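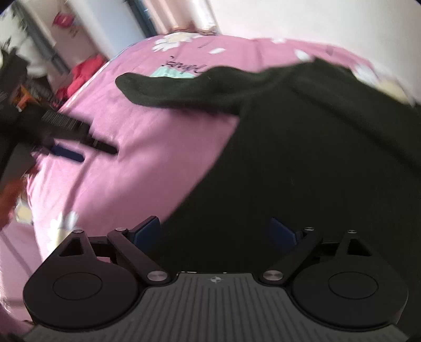

I promised back in January that I'd write up how the cloth work was going, and I've put it off long enough, so put the kettle on. (It's 2020-03-19 as I type this and the tea is my second.)

The question Efa Nicholas and I set ourselves for Cudari was a small one. If you teach a policy to handle clothes from demonstrations made by hand, with a gripper you carry from room to room, does it matter how many different beds and tables you carry it to? We had 371 demonstrations from one bedroom, and 3,422 from 60 homes, and I was sure the big pile would win on everything.

Well, it did and it didn't! On bedding it had never met – patterns, flowers, lettering, all the busy stuff – the policy trained on many homes found the edge of a dark garment far more often. Back in the first bedroom, though, the little one held its own, and Efa was very gracious about having predicted that.

What still trips us up is sleeves and trouser legs. The fingers close on a long narrow piece perfectly well, and then the policy seems to forget there's a whole garment attached. Efa wants to try a longer history of frames, and I'd like 20 more homes first, so we're doing hers.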